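Housing Policy and Tenancy Law, Unit 6: Repair Duties and Rent Escrow
Handout prepared by Maëlle Poirier

1. Warranty of habitability

A landlord who rents a home promises that it is fit to live in and will stay so. The promise is implied: it applies even when the lease does not mention it. A clause in which the tenant gives it up is void in most states. Check the local statute before relying on this.

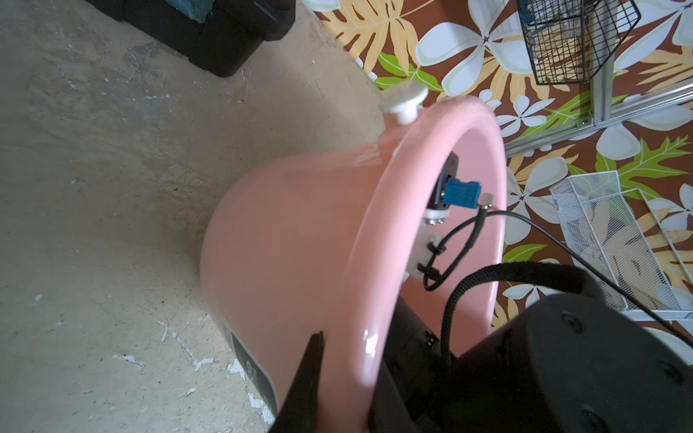 The duty covers heat, water, wiring, locks and structure. Cosmetic wear is excluded. Notice must be in writing and must name the defect.

2. Escrow

After notice, the landlord has 28 days to begin work under the model ordinance used in this unit. If no work begins, the tenant may pay rent to the court clerk. In the Allum problem, the monthly rent is $1074 and the balance held by the clerk may not pass $4000 without a hearing.

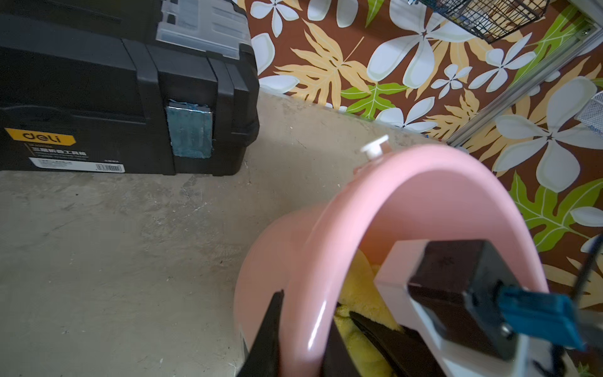

Fig. 2. Toolbox, pink bucket and floral fabric.

3. Repair and deduct

Some statutes let the tenant arrange the repair and subtract the cost from rent. The cap in our ordinance is $2000 per year. Receipts are required. 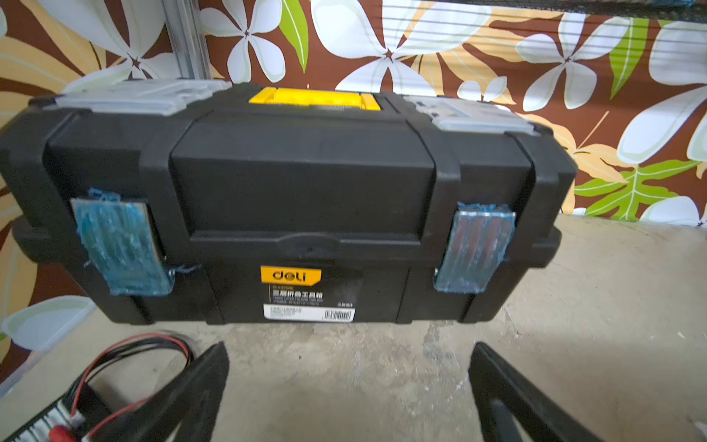
Deductible cost is limited to labor and parts used in the repair. Durable equipment is treated separately. A toolbox with a yellow carrying handle and metal latch clasps, such as the one shown, remains the tenant's property after the job and cannot be deducted. Compare Kindlow v. Ambaye, reading 4, where rental of a pump was allowed.

For the October session: problems 3 to 7, Allum file.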